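Grivwood line: replacement buses until when?

Started by arnstead_rider

arnstead_rider
Does anyone have a straight answer on when trains are running past Grivwood again? The board at Arnstead this morning said "late March" and the app says "until further notice." I take the 6:40 and the bus adds enough time that I miss my connection at Ghauri most days.

tollgate
Late March is what the conductor told me too. They found a cracked support under the bridge deck and closed both tracks. The single track option was looked at and dropped.

mpk_668
It was not dropped. It's still in the notice posted at Ghauri station, second page. One track, reduced speed, peak hours only, if the inspection comes back okay. I read it last night while waiting for a bus that was supposed to come at 5:15 and came at 5:50.

tollgate
The second page is the old notice. They taped the new one over the first page and left the rest up.

mpk_668
Then they should take the old one down.

Evangelia Katsaros
I drive one of the replacement buses, so a few things from that side. We have 4 buses on the route in the morning. The schedule assumes the left turn at Flillero takes no time, and between 7 and 8 it backs up past the gas station. If you can get the bus before 6:30, you will probably make your connection. After that I wouldn't count on it. Your train pass is good on the bus. You don't need to buy a separate ticket, and please don't let anyone tell you that you do.

arnstead_rider
Thanks, that helps. I'll try the earlier one. Is there room for a bike?

Evangelia Katsaros
Folding bikes only. Full-size ones can't go on, there is no rack.
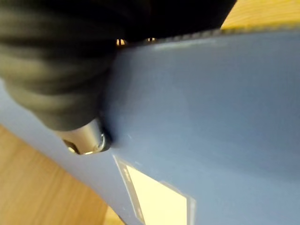 Service Changes and Delays

hollis_b
I'm going to disagree with the general mood. The bus is slow but I have had a seat every day, and I couldn't say that about the train. If they ran a few of these all year I would keep using them.

tollgate
You get on at the first stop. Try it from Flillero. Last week 11 of us were left at the curb because the bus was full, and the next one was half an hour behind it.

hollis_b
Fair enough. I do get on at the first stop.

mpk_668
Has anyone gotten money back? I sent in the delay form for my monthly pass and got a reply saying replacement buses count as normal service.

quietcar
Same reply here. I wrote back and asked for the fare office to review it, and they credited me one week. Put the pass number in the first line or they send it back. You have to do it within the month.

mpk_668
One week out of the whole closure is not much.

quietcar
No, but it's more than the form gets you.

arnstead_rider
Update from me: caught the early bus today and made the connection with a few minutes to spare. Still no new date on the board. I'll post if it changes.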